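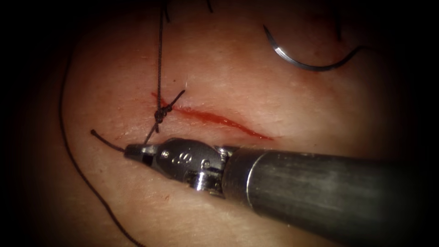
Cuaderno de taller — Banco de sutura robotizada
Fecha: 30/01/2026
Responsable de la entrada: Naa Gbeho. Revisión: Nhyira Quansah.

1. Objeto de la sesión
Comprobar el control de tensión del hilo en el banco Wumbei, construido en el taller compartido, durante el anudado y el paso de aguja sobre tejido.

2. Configuración
Controlador Memus, bucle de mando a 1000 Hz. Escala de movimiento reducida para ambos brazos. Se mantiene el soporte Skemen de la sesión anterior, con los tornillos reapretados por K. Akolgo.

3. Observaciones
El anudado se efectúa con una pinza sujetando el cabo corto junto al extremo de la incisión. Se recomienda dejar la aguja apoyada al lado opuesto del instrumento, a la vista, mientras se aprieta el nudo.
En el paso de aguja, el portaagujas trabaja desde arriba y la segunda pinza retiene el cabo libre. El bucle de hilo queda amplio entre ambos instrumentos; conviene recogerlo antes de girar la muñeca.
Persiste una holgura leve en la transmisión de la muñeca izquierda, perceptible al invertir el sentido. El tensor Drullard no la corrige por completo.
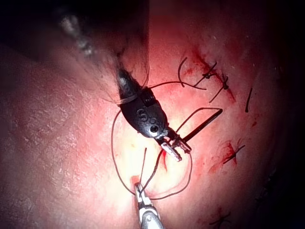
¿Con qué frecuencia debe recalibrarse el cero de las muñecas?
Cada 20 ciclos de anudado, y siempre después de cambiar un cable de transmisión.

4. Pendiente
— Sustituir el cable de la muñeca izquierda (S. Lamptey).
— Repetir el registro de tensión con el filtro a 200 Hz.
— Anotar el par de apriete del soporte en la ficha del banco; falta desde mayo.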